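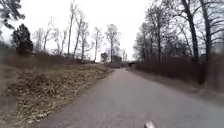 흐린 날의 공원 산책로

문의 587
제목: Trollus에서 옮겨 온 글 몇 편이 중간에서 끊기고 댓글도 같이 없어졌습니다
분류: 가져오기 / 내보내기
상태: 해결됨
담당: Tsegereda Tilahun

작성자 (블로그 주인)
오전 9:12

안녕하세요. Arine으로 이사 온 지 얼마 안 된 사람입니다. 먼저 감사 인사부터 드리고 싶어요. 편집기가 참 편하고, 글자 크기도 제 눈에 딱 맞아서 옮겨 오길 잘했다고 생각하던 참이었습니다. 그런데 문제가 하나 생겨서 글을 남깁니다. 제가 말을 짧게 하는 재주가 없어서 조금 길어질 텐데 너그럽게 읽어 주세요.

저는 Trollus에서 오랫동안 일기 비슷한 블로그를 써 왔습니다. 살 빼겠다고 결심한 이야기, 그 결심이 무너진 이야기, 기타를 배우다 만 이야기, 이런 것들이에요. 대단한 글은 하나도 없지만 저한테는 앨범 같은 거라서 한 편도 버리고 싶지 않았습니다. 내보내기 파일을 받아서 Arine 가져오기 메뉴에 넣었더니 "327개의 글을 가져왔습니다"라고 나왔고, Trollus에 있던 글 수도 똑같이 327개라서 마음을 푹 놓고 커피를 마시러 갔어요.

그러다 월요일 저녁에 예전 글을 하나 다시 읽는데 글이 뚝 끊겨 있는 겁니다. 제가 서른 살 생일에 쓴 글인데, 앞부분 푸념만 잔뜩 있고 정작 뒤에 붙여 둔 요약이 없어요. 처음에는 '내가 이렇게 성의 없이 끝냈던가?' 싶었습니다. 옛날의 저를 생각하면 그럴 만도 하거든요. 그런데 Trollus 쪽 원본을 열어 보니 뒷부분이 멀쩡히 있었습니다. 친구들이 달아 준 댓글도 원본에는 다 있는데 Arine에는 하나도 없고요.

혹시나 해서 몇 편을 더 열어 봤더니 대부분은 괜찮고 어떤 글만 그렇습니다. 긴 글이라서 그런가 했는데, 더 긴 글이 멀쩡한 경우도 있어서 도무지 규칙을 모르겠어요.

제가 해 본 것은 이렇습니다.
브라우저를 바꿔서 열어 보기: 똑같습니다.
로그아웃했다가 다시 로그인: 똑같습니다.
테마를 Gashaw에서 기본 테마로 바꾸기: 똑같습니다. (Gashaw가 예뻐서 바로 되돌렸어요.)
글을 열어 '수정'을 누르고 확인: 편집기 안에서도 뒷부분이 없습니다.

가져오기를 한 번 더 해 볼까 하다가, 글이 두 벌씩 생기면 제가 감당이 안 될 것 같아서 손대지 않고 있습니다. 바쁘시겠지만 봐 주시면 정말 고맙겠습니다.

Tsegereda Tilahun (Arine 지원팀)
오전 10:40

안녕하세요, 담당을 맡은 Tsegereda Tilahun입니다. 이렇게 자세히 적어 주셔서 고맙습니다. 길다고 미안해하지 않으셔도 괜찮아요. 이미 해 보신 것을 순서대로 적어 주신 덕분에 제가 여쭤볼 것이 많이 줄었습니다. 다시 가져오기를 하지 않고 기다려 주신 것도 정말 잘하셨어요.

편집기 안에서도 뒷부분이 안 보인다면 화면 표시나 테마 쪽은 아니고, 가져오는 단계에서 내용이 들어오지 못한 것으로 보입니다. 원인을 찾으려면 다음 세 가지가 필요합니다.

첫째, 끊긴 글 가운데 두세 편의 제목과, 각각 마지막으로 보이는 문장.
둘째, Trollus 원본에서 그 문장 바로 다음에 오는 내용. 빈 줄이나 기호까지 그대로 복사해 주시면 좋습니다.
셋째, 가져오기에 쓰신 내보내기 파일. 이 문의에 첨부하시면 저희 팀만 볼 수 있습니다. 사적인 글이 많아서 꺼려지시면 첫째와 둘째만으로 먼저 살펴보겠습니다.

그리고 한 가지 부탁을 드리자면, Trollus 계정은 이 문의가 끝날 때까지 닫지 말아 주세요.

작성자
오전 11:25

아이고, 이렇게 빨리 답을 주실 줄 몰랐습니다. 파일은 첨부했어요. 부끄러운 글이 한가득이니 혹시 읽으시더라도 모른 척해 주세요. 특히 다이어트 글은 결심하고 사흘 만에 쓴 것과 일주일 만에 쓴 것의 온도 차이가 심합니다.

끊긴 글은 이렇습니다.

'서른이 되었다고 합니다'
마지막 문장: 그래서 오늘은 케이크를 혼자 다 먹었다.
원본에서 그다음: 빈 줄 하나, 그다음에 줄표 다섯 개(-----)가 한 줄, 그다음 줄에 "요약: 나이를 먹었고 케이크도 먹었다."

'기타를 팔기로 한 날'
마지막 문장: 손가락 끝의 굳은살만 남았다.
원본에서 그다음: 줄표 다섯 개가 한 줄, 그다음 줄에 "요약: 팔지 못했다."

'새벽 다섯 시에 일어나는 사람이 되어 보려고'
마지막 문장: 알람을 네 개 맞췄다.
원본에서 그다음: 이것도 줄표 다섯 개, 그리고 요약입니다.

옮겨 적다 보니 저도 눈치를 챘는데요, 셋 다 줄표가 있네요! 제가 한때 글이 너무 길다는 소리를 자주 들어서, 바쁜 사람은 맨 밑 요약만 읽으라고 줄을 긋고 한두 줄을 덧붙이던 시절이 있었습니다. 얼마 지나서는 줄 대신 별표를 썼고, 나중에는 요약도 귀찮아서 그만뒀어요. 설마 그 줄 때문일까요? 고작 줄인데요.

Tsegereda Tilahun (Arine 지원팀)
오후 1:58

바로 그 줄이 맞습니다. 먼저 찾아내셨네요!

조금 풀어서 설명드릴게요. Trollus의 내보내기 파일은 하나의 긴 텍스트 파일이고, 글 한 편이 제목, 본문, 댓글 같은 여러 칸으로 나뉘어 있습니다. 칸과 칸 사이를 표시하는 기호가 줄표 다섯 개로만 된 줄이에요. 그래서 본문 안에 똑같은 줄이 있으면 저희 가져오기 기능이 거기서 본문이 끝났다고 여깁니다. 그 뒤의 요약은 이름표가 없는 칸이 되어 버려지고, 댓글은 그다음에 오다 보니 함께 건너뛰었습니다. 글 자체는 제목과 앞부분이 제대로 들어왔으니 개수는 327개로 맞게 나온 것이고요.

보내 주신 파일을 점검 도구로 확인한 결과는 다음과 같습니다.

파일에 있는 글: 327
본문 안에 줄표 다섯 개 줄이 있는 글: 16
그 글들에 달려 있던 댓글: 122
이 밖에 내용이 달라진 글: 없음

이름표 없는 칸이 나오면 경고라도 띄웠어야 하는데 조용히 넘어간 것은 저희 잘못입니다. 아끼는 기록인데 놀라게 해 드려서 죄송합니다. 개발팀에 오류로 올려 두었습니다.

고치는 방법은 두 가지가 있습니다.

방법 가: 저희가 파일을 손봐서 문제가 된 글만 새로 가져오고, 지금 있는 끊긴 글을 덮어씁니다. 글 주소와 작성 시각은 그대로 유지됩니다.
방법 나: Arine에 있는 글을 모두 지우고 처음부터 다시 가져옵니다. 깔끔하지만 이사 온 뒤에 고치신 내용이 있다면 사라집니다.

저는 가를 권해 드립니다. 다만 덮어쓰기 전에 확인할 것이 있어요. 이사 오신 뒤에 끊긴 글들 가운데 직접 고친 글이 있는지요? 그리고 Prinar 백업을 켜 두셨는지도 알려 주세요. 켜져 있다면 작업 직전에 한 벌을 떠 두겠습니다.

작성자
오후 2:31

와, 댓글이 122개나 되는 줄은 몰랐습니다. 요즘은 댓글이 하나 달리면 하루가 환해지는 형편이라, 그 시절에 사람들이 이렇게 많이 와서 떠들다 갔다는 게 새삼 고맙네요. 그중에는 지금은 연락이 끊긴 사람도 있어서, 꼭 살리고 싶습니다.

방법 가로 부탁드립니다. 고친 글은 딱 한 편 있어요. '기타를 팔기로 한 날'에서 맞춤법을 두 군데 고쳤습니다. '않 팔았다'라고 써 놓은 걸 여태 모르고 살았더라고요. 그건 덮어쓰셔도 괜찮아요, 제가 다시 고치면 됩니다.

Prinar는 켜 둔 것 같기도 하고 아닌 것 같기도 해서 설정에 들어가 봤는데, '연결됨'이라고는 나오는데 마지막 백업 칸이 비어 있습니다. 이건 켜진 건가요, 꺼진 건가요? 제가 기계 앞에서는 늘 이렇습니다. 뭐든 시작할 때는 의욕이 넘쳐서 있는 기능을 전부 눌러 놓고, 그다음 단계에서 꼭 딴생각을 해요.

Tsegereda Tilahun (Arine 지원팀)
오후 2:50

연결만 되어 있고 일정이 정해지지 않은 상태입니다. 연결까지는 하셨으니 절반은 오신 거예요. 이렇게 해 보시겠어요?

설정에서 '백업'을 누릅니다.
Prinar 옆의 '일정'을 누르고 '매주'를 고릅니다.
아래로 내려가서 '지금 한 번 실행'을 누릅니다.
마지막 백업 칸에 시각이 나타나면 저에게 알려 주세요.

창을 닫기 전에 오른쪽 위의 '저장'을 꼭 눌러 주세요. 저장을 빠뜨려도 화면에는 '매주'라고 남아 있어서 많이들 헷갈려 하십니다.

작성자
오후 3:17

했습니다! 오후 3시 14분이라고 나와요. 저장은 당연히 한 번 빠뜨렸고, 말씀하신 것이 생각나서 다시 들어가 눌렀습니다. 미리 일러 주셔서 다행이었어요.

기다리는 동안 하나만 더 여쭤볼게요. 앞으로 제가 Arine에서 글을 쓸 때도 줄표 다섯 개를 쓰면 안 되는 건가요? 요즘 다시 글이 길어져서 요약을 부활시킬까 하던 중이거든요.

Tsegereda Tilahun (Arine 지원팀)
오후 4:36

작업을 마쳤습니다. 순서대로 남겨 둘게요.

15:22 Prinar 백업 확인. 글 327개가 들어 있음.
15:30 내보내기 파일의 사본에서 본문 안의 줄표 줄을 가로줄 표시로 바꿈. 원본 파일은 그대로 둠.
15:41 '서른이 되었다고 합니다' 한 편만 시험 삼아 가져옴. 요약과 댓글 표시됨. 주소 변동 없음.
15:58 나머지 글을 가져와 덮어씀.
16:07 댓글 수를 대조함. 122개 모두 들어옴.
16:15 댓글 순서를 살펴보던 중 세 편에서 답글이 원래 댓글 아래에 붙지 않고 맨 끝에 가 있는 것을 발견.
16:29 답글 연결 정보를 다시 읽혀서 바로잡음. 세 편 모두 Trollus 화면과 같은 순서로 보임.

'기타를 팔기로 한 날'은 맞춤법 고치신 부분이 예전으로 돌아가 있으니 편하실 때 다시 손봐 주세요.

여쭤보신 것에 대해서는, Arine 안에서 쓰실 때는 줄표를 얼마든지 쓰셔도 됩니다. 저희 저장 방식은 그 기호를 구분선으로 쓰지 않습니다. 다만 언젠가 글을 텍스트 파일로 내보낼 생각이 있으시다면 편집기의 '가로줄' 단추를 쓰시는 편이 안전합니다. 더하기 기호를 누르면 맨 아래에 있어요. 모양은 Gashaw 테마에서 가는 회색 선으로 나옵니다.

댓글은 화면에 나타나기까지 시간이 조금 걸릴 수 있으니, 안 보이는 글이 있으면 새로 고침을 한 번 해 주세요.

작성자
오후 8:05

저녁을 먹고 앉아서 돌아온 글을 한 편씩 다 읽어 봤습니다. 전부 끝까지 있어요. 요약도 있고, 댓글도 있고, 댓글에서 친구 둘이 제 글과 아무 상관 없는 라면 이야기로 싸운 것까지 그대로 있습니다. 한참 웃었어요. 새벽 다섯 시 글의 요약은 "못 일어났다" 한 줄이었는데, 그 밑에 달린 댓글이 본문보다 길더라고요.

맞춤법도 다시 고쳤습니다. 고치는 김에 보니 '않'이 한 군데 더 있었습니다.

가로줄 단추도 찾았어요. 더하기를 눌렀을 때 안 보여서 또 내가 뭘 잘못했나 했는데, 목록을 아래로 밀어야 나오는 거였네요. 혹시 저 같은 분이 또 물으시면 '아래로 미세요'라는 말을 꼭 붙여 주세요.

하루 종일 챙겨 주셔서 정말 고맙습니다. 저 혼자였으면 성질대로 전부 지우고 처음부터 다시 하다가 뭔가를 더 잃어버렸을 거예요. 이제 문의는 닫으셔도 됩니다. Trollus 계정은 겁이 나서 조금 더 두려고요.

Tsegereda Tilahun (Arine 지원팀)
오후 8:22

모두 돌아왔다니 저도 기쁩니다. '아래로 미세요'는 도움말의 가로줄 항목에 넣어 달라고 방금 요청해 두었습니다. Trollus 계정을 조금 더 두시는 것도 좋은 생각이에요. 닫기로 마음먹으신 날에는 그 전에 Prinar의 마지막 백업 시각을 한 번만 봐 주세요.

문의를 해결됨으로 바꿉니다. 같은 문제가 다시 보이면 새로 접수하지 마시고 여기에 이어서 적어 주시면 제가 바로 받겠습니다.

내부 메모 (공개로 전환됨)
가져오기 기능: 본문 안에 줄표 다섯 개만 있는 줄이 있으면 본문이 잘리고 뒤따르는 댓글이 누락됨. 완료 안내에는 글 수만 나와서 사용자가 알아차리기 어려움. 이름표 없는 칸이 나올 때 경고를 띄우고 완료 안내에 댓글 수도 함께 표시하도록 요청함. 수정판이 나올 때까지 Trollus 파일 관련 문의는 점검 도구를 먼저 돌려 볼 것. 답글 순서 문제는 별도 건으로 분리함.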